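Rirnlow Household Help > Laundry and clothes

Why do my black things come out of the wash grey and covered in fluff?

Posted by Covadonga Marín, 18 April 2020

I own a lot of black clothes, or did. What I own now is a range of greys, from wet slate to elderly mouse. I wash everything at 40 in a Zevoreo that came with the flat, on the cotton programme at 1000 spin, with Ristetti powder, and I have always been generous with the powder on the grounds that more soap must mean more clean. The newest T-shirt was properly black in January. It now has pale streaks across the front and enough fluff on it to knit a second, smaller T-shirt.

Is it the machine, the powder or me? My sister says me, but she said that before I had described the problem.

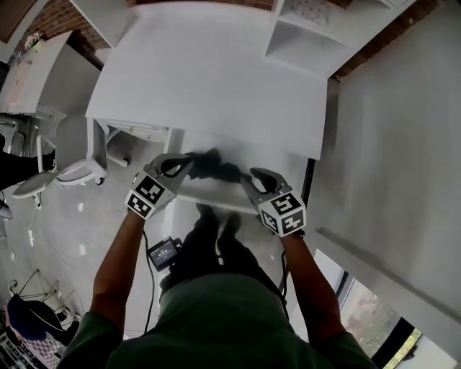
Black cloth on a white desk.

3 replies

Malte Kramer

It's the powder. You have two problems and have been calling them both "grey". The streaks are very likely undissolved powder, so take a damp cloth to one and see if it wipes away. If it does, the dye is fine and you've merely been starching yourself. Rewash with no detergent at all, then change to a liquid, and measure it with the cap instead of with your feelings.

Proper fading is different and you can't wash it back in. It comes from cloth rubbing against cloth, so turn everything inside out, do up the zips, drop to 30 and use a shorter programme. The cotton one on most machines goes on for as long as a decent film and is meant for sheets.

The fluff comes off your towels. Stop introducing them to each other.
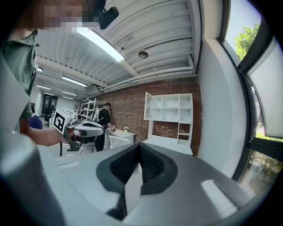 Does it matter if I put dark jeans in with the black T-shirts?

Dark jeans are fine once they've had a few washes, but do new ones by themselves because the loose dye comes out, and denim is rough on thin cotton.

Ramiro Urquijo

vinegar. my mum swore by it. half a cup in the drawer. mind you everything she owned was beige

Adoración Escobar

I'd go easy on the vinegar as a regular thing, as some machine makers warn against it for the rubber seals. Check your booklet, if the flat came with one of those too.

What Malte says about the powder is right, but nobody has mentioned how full the drum is. I packed mine like a suitcase for years and then complained to the landlord that it didn't rinse. You want to be able to get your hand in flat on top of the dry clothes. If you have to lean on the door, take some out.

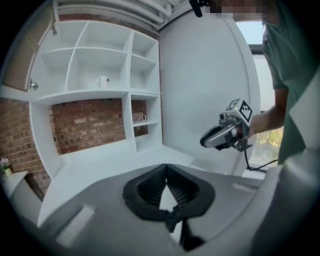

Then there's the drying, where I did most of my own damage. Strong sun on a line will take the black out of a shirt faster than the wash will, and it does it unevenly, so you get a paler stripe along the shoulders. Dry them inside out in the shade. Radiators leave cotton stiff as toast but I can't say I've noticed them fading anything.

For a T-shirt that's already gone, a packet of black dye will bring cotton back well enough. The stitching is usually polyester and won't take it, so you may find out what colour the thread really was. Mine was brown. I wear it in the garden.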